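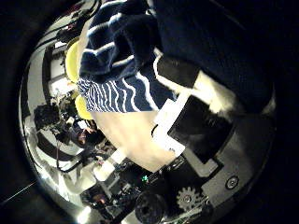 Journal > Home Stuff > Laundry & Mending

I own way too many striped shirts. I went through the closet after New Year's and I have 13 of them, and I'm pretty sure that's not even all of them (there's a pile at my mom's). I keep saying I'm going to branch out and then I walk past a rack and there it is, navy with thin white lines, and I'm done for. A navy blue and white one is my favorite combination in the whole world, the kind with broad bands up top, and I love how the lines bend and go wavy the second the fabric bunches up. You can't get that from a plain shirt!

Anyway, folding. I've been putting off the big January clothes sort for ages, and this year I decided I'd do it on a real table for once. My bed is too soft and too low and I always end up sitting on the piles. A big flat tabletop is a dream for this. You can line up sleeves, you can smooth things out with your whole forearm, and you can walk around to the other side when a sweater is being stubborn.

My method, if you can call it that: dark things on the left, light things on the right, and anything with stripes gets its own spot because it's the only way I'll fold it with the lines straight. I do arms in, then thirds, then in half. I got the idea from a little booklet that came with my Zaveo drawer dividers, which I've had forever and which are still holding up (well, one of them has a crack, but it's in the sock drawer so who cares).
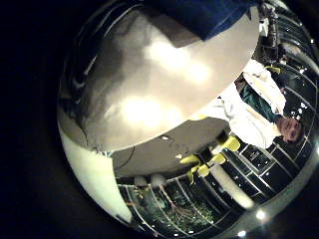
Yellow chairs, dark tabletop, and a loose white layer over dark green.

I am so in love with those chairs. Bright yellow with black legs! I looked for something similar for my own kitchen and the closest I found was a Lovex stool, $594 for a set, and I closed that tab very fast. I might paint the ones I have. I've still got most of a can of yellow left over from the bathroom shelf, so if anybody has painted chairs and had it not chip off in 10 minutes, please tell me what primer you used.

The loose white layer is the other thing I want to try. I have a white overshirt from Negussie that I never wear because I'm scared of coffee, but over dark green it looks so good. It came out of the donate bag and went back on a hanger.

Which brings the donate bag down to two sweaters, a skirt with a broken zipper, and some leggings I don't remember buying. Not a great result for a whole afternoon, I know. I still have the coats to get through, and the scarf basket, and I need more hangers before I start on either one.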